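ROB 214: Manipulation Lab
Handout 5. Working rules for tabletop pick-and-clear tasks
September 2019
Prepared by Nabila Mansour and Driss Tawfik, Norkex Teaching Lab

Read this before your first booked slot. It replaces the older sheet from May, which still had the old speed limits in it. If you have a copy of that one in your binder, take it out.

1. What this handout covers

The rules below apply to any task where an arm works over an open table at hand height and a person may reach the same table between runs. That takes in all of the clearing, sorting and container tasks in weeks 4 to 9. It does not take in the fenced cell at Iltgate, which has its own sheet and its own sign-in.

Some of these rules come out of general robot safety practice, and you will meet the formal standards in Handout 8. Others are house rules. Where a rule is a house rule it is marked (H). You are expected to follow both kinds. The difference matters only when you write your risk assessment, where house rules should not be cited as if they came from a standard.

2. Roles at the bench

Each group names an operator and a watcher before power goes on. A third student, if there is one, keeps the log.

The operator runs the arm and calls out each change of state: "enabling," "moving," "stopped," "disabled." Say the word first and then do the thing.

The watcher holds the stop button and does nothing else. No phone, no laptop, no notes. The watcher stands where the full reach of the arm can be seen. If the watcher has to look away, the watcher says "stop," the operator stops, and the run waits.

Roles change only when the arm is disabled. Write the change in the log with the run number.

Anyone in the room may call a stop. You do not need to be in the group, and you do not need to give a reason at the time. The reason goes in the log afterward.

3. Before power

3.1 Clear the table of everything that is not part of the task. Cups you are drinking from, keys, pens and ID cards go on the side shelf. An object that belongs to the task stays on the table and is listed on the task card.

3.2 Check the gripper fingers by hand with the arm disabled. Look for cracks at the notch, loose screws and anything stuck to the inner faces. Fingers with pointed tips need a closer look. A chipped tip will still close on a block, but it will tear thin paper.

3.3 Tie back long hair. Take off lanyards. Roll up loose sleeves or secure them at the wrist.

3.4 Check that the stop button works. Press it with the arm enabled and standing still, confirm that the arm drops out, then reset. A button that was tested by the group before you has not been tested for your session.

3.5 Confirm the speed limit in the controller. The limit for this course is 50 percent of the controller maximum during free travel. Inside the work zone, meaning anywhere the fingertips could touch the table or an object on it, the limit is 7 percent. (H)

3.6 Set the height floor. The lowest point the fingertips may reach is 3 mm above the table surface. Do not lower the floor to pick up something flat. Change the approach angle, or change the task card with an instructor. (H)

4. Wrist camera use

Most groups want to drive from the wrist view. It is a good view for the last part of a grasp and a poor one for everything before that. When the arm travels, small objects streak and neighboring items run together.
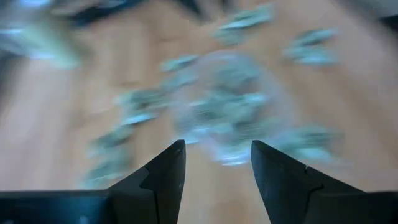 Figure 1. Wrist view with heavy motion blur. The fingertips are sharp, but the objects on the table cannot be told apart by shape.

Fingers that look sharp in the view do not tell you the view is good. The fingers are fixed relative to the camera, so they stay crisp at any speed. Students often judge the picture by the sharpest thing in it. Judge it by the target.

The rules for wrist view are as follows.

4.1 Never start a descent from a blurred view. Stop over the target, let the image settle, then descend.

4.2 A grasp point chosen on a blurred image is void. Choose it again once the arm has stopped, even if the new point comes out in the same place.

4.3 If the software picks the grasp point, log the confidence value. Below 80 percent, the operator must confirm the point by voice with the watcher before the arm moves. (H)

4.4 Images used for training or grading data must carry a note saying whether the arm was moving. Do not delete blurred images from a run. Mark them. A run with its bad images taken out can't be used to work out why a grasp failed.

Several groups last term lost marks on 4.4. Their reports showed a clean set of images, and the log showed twice as many.

5. Fixed camera and room view

A fixed camera gives you what the wrist view can't: the position of the arms relative to each other, to the containers, and to people. On the two-arm bench it is required. The operator must have it open on screen for the whole session, next to the wrist view and at no smaller a size.

5.1 Aim the fixed camera so that both grippers can be seen when they are at their rest positions.

5.2 Don't move it once the run log has been opened. If it gets bumped, close the log, note the time, and open a new one.

5.3 Expect people in the background. The lab is an open room and other groups are working. Follow the consent rules in Handout 2, and do not post any room view outside the course folder.

5.4 Reflections on a glossy table are a common source of false detections. Before the first run, look for bright patches on the surface and write down where they are. Adel Ouali has matte cloths that can be clamped over the bench if the glare sits where your objects need to go. Ask him for one ahead of your slot. Do not tape paper to the table.

5.5 On the two-arm bench, only one arm may be inside the work zone at a time unless the task card says otherwise. The other arm waits outside the zone with its fingers open and empty.
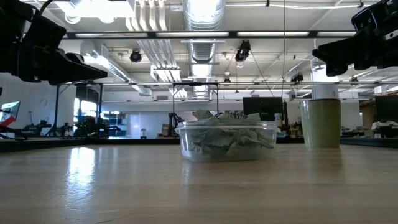
Does the second arm have to be disabled while the first one is working?
It can stay enabled as long as it is holding still outside the work zone and the watcher can see it. Disable it any time a person reaches across the table, along with the first arm.

6. Containers and light objects

Containers cause more trouble than the objects that go in them. A clear tub is hard for the vision software to find, it slides when pushed, and its rim sits at the height where the fingers pass.

6.1 Mark the container's starting position on the task card with measurements from the two nearest table edges. "Near the middle" is not a position.

6.2 Approach from above the rim. The fingertips must clear the highest point of the contents as well as the rim. Crumpled paper can heap up well past the walls, and the heap changes shape each time something is added.

6.3 Never press down on contents to make room. If the container is full, the run ends or a person empties it with both arms disabled.

6.4 Release inside the walls whenever the fill level allows. Light pieces dropped from height drift and land outside, and those count as misses even if the grasp was clean.

6.5 Tall cups and other items that tip easily should stand where an arm does not have to pass over them on its usual path. If the task needs a cup close to the container, add a tip-over line to your risk assessment.

6.6 Used packets and wrappers must be empty before they go on the bench. Shake them out over the bin. Powder or sugar on the table gets into the finger joints, and cleaning a joint takes Tài Diệp most of an afternoon.

6.7 Use the same batch of objects through a set of runs. A packet that has been gripped many times is flatter and softer than a fresh one, so write in the log when you swap the batch.

7. What counts as a grasp

For grading, these words have fixed meanings.

Attempt: the fingers close inside the work zone, whether or not there is anything between them.

Grasp: the object leaves the table and stays between the fingers until the arm reaches travel height.

Placement: the object is released and comes to rest wholly inside the container.

Miss: any attempt that does not end in a placement.

Two objects picked up together count as one grasp and are noted as a double. Do not count a double as two successes. Thin, torn or twisted pieces tend to hook on each other, and doubles are common when items start out side by side. 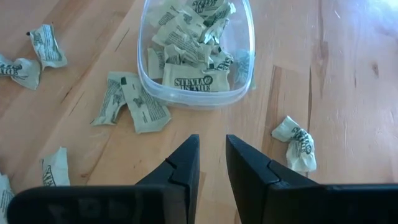

Spacing at the start is therefore part of the method and must be reported. If you scatter the objects by hand, say so, and save one still view from before the first attempt. If you use the Rendia layout tool, give the layout number. Groups that scatter by hand should have a person other than the operator do it, so that the operator isn't setting up easy grasps without meaning to.

Do not reset a single object in the middle of a run. If something falls off the table, it stays on the floor until the run is closed.

8. Reaching onto the table

The order is fixed: operator says "stopped," operator says "disabled," watcher says "clear," and then a person may reach in. The arm is enabled again only after the watcher has seen all hands off the table and has said so.

This applies to every reach, including quick ones. Straightening a container takes a second, and so does getting a finger pinched.

9. Logs and reports

Each run gets one line in the log: run number, operator, watcher, batch, layout, attempts, grasps, placements, stops. Stops are not failures and carry no penalty. A log with no stops in a whole session will be read with some care.

Report near misses to Mahnaz Babaei on the same day. A near miss is any contact between an arm and a person, between two arms, or between an arm and something not on the task card, at any speed. Use the short form by the door.

For next session: read the Mazandarani case notes in the course folder, pages 1 to 12, and bring a draft task card for your own bench. One card per group. Cards without a container position will be handed back.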